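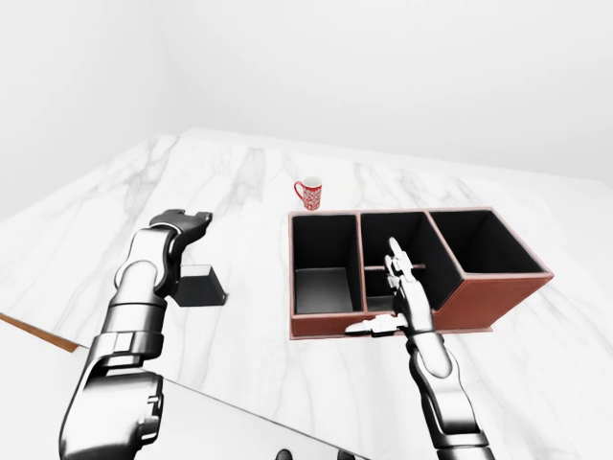
Clandstead, March – The Sarnosard shared workshop has released Jelum 2, a simulation kit for people building two-armed robots at home. Members can try a desk task in software before they cut any parts.

The test layout is a marble table with a desk organizer, a red mug and a black block. Table position, arm mounting and hand type are set in one plain text file.

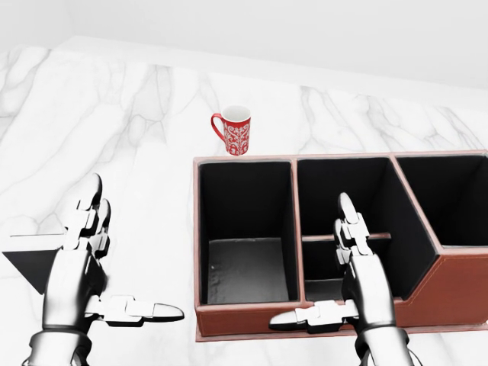
The kit includes 7 starter layouts and 2,000 saved object placements. Each run logs joint angles, grip commands and contact events at a fixed time step. Logs can be replayed from any viewpoint, including one mounted at head height.

Motion planning is handled by Ccori, the workshop's own controller. It takes 2 arms as standard and accepts a gripper or a fingered hand on either wrist. Builders with other hardware will need to supply their own joint limits.

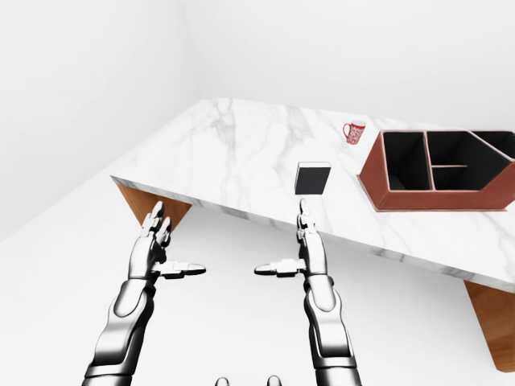
Members logged 3,017 runs during development. Cloth and liquids are not supported in this release – both are planned for a later version. 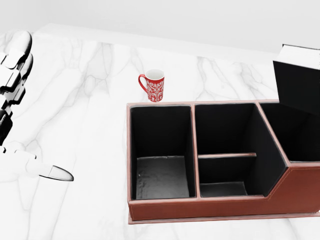
Jelum 2 render: robot hand, mug and desk organizer on the marble surface.

Jelum 2 is free to workshop members from April. Setup notes are available at the Clandstead front desk.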